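Quick one tonight, Milan wants the grippers back in the case by 9.

So the ball runs. We were getting good grabs on orange ping pong balls all February, then the left finger started letting go. Jaw closes, ball squirts out sideways, gone. Retry, same thing. I lost 76 grabs out of one batch before I even looked at the log properly. Dumb.
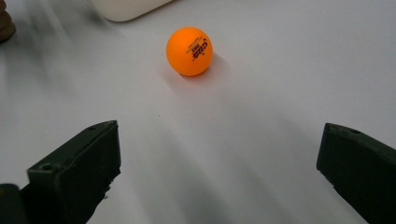 Orange ball, white table, fingers open. Look at the inner edge on the left one.

Chipped. Little notches along the lower part. These fingers have 2,000 closes on them and I never once checked the edges — my fault, Marloes did ask. I blamed the tracking for two days, swapped settings, swapped them back, recalibrated teh width twice.

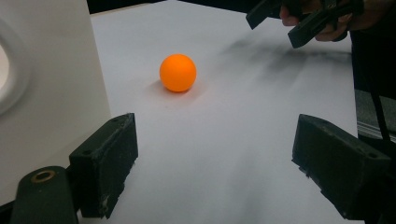 Anyway the other thing is safety and it's more serious. Siebe got his knuckle pinched reaching in for a ball while the jaw was still closing. Skin not broken, he's fine, but he swore loud enough for Wilma to come in. New rule — hands off the table untill the person holding the gripper says open.

New fingers coming from Tudthorpe. Will sand the old ones flat tomorrow and see if they hold.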